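Notes from the Goter Street workshop

Looking after the wiping cell

The wiping cell has been in the small room for a while now, and several of you have asked who sets it up each morning. The answer is whoever gets in first, which has done wonders for everyone's punctuality in the wrong direction. So we have written the routine down.

Start with the cable at the wrist. Leave enough slack for a full sweep of the desk and then a bit more. On Wednesday the Cunha arm reached for the far corner, ran out of cable and stopped with a fault 332, described in the Restero manual as "motion condition." The 1994 label printer in the hall gives better explanations, and it only has two lights.

Next, the cloth. Fold it once, then let the gripper close on the middle so there is plenty of fabric under the fingers. Bare fingers on a desktop make a sound you will remember at dinner. Wash the cloths on plain warm, no softener - softener leaves a film, and the film makes the arm very good at polishing ink.

Set the contact force to 40 in the Gondanell panel. The units are not given. We have tried 300, and the desk now lives a little closer to the wall than it used to.

Run one pass over a clean patch before you let it near any marker. If the cloth creeps out of the grip, stop, open, and seat it again by hand. Then scribble something in the middle of the desk and run the short program. Please use the dry-erase markers from the drawer and sign nothing. Gray haze after the first few strokes is normal, so let it finish before you step in with a paper towel and an opinion.

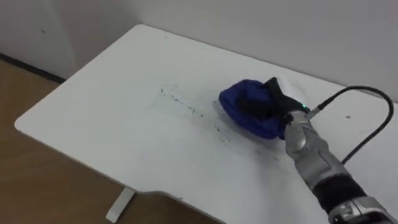 When something is off

Smears that never clear: change the cloth before you change any settings. We lost most of an afternoon to force tuning when the cloth was simply full of ink.

Wiping beside the marks: the desk has been bumped. Push it back to the tape on the floor and run the corner check again.

Squeaking: look at the cloth first, then the wrist. If it is the wrist, switch off and leave a note on the door. Do not oil it. The last person who oiled it also oiled the desk.

Spare cloths are on the shelf under the sink, and the used ones go in the bucket.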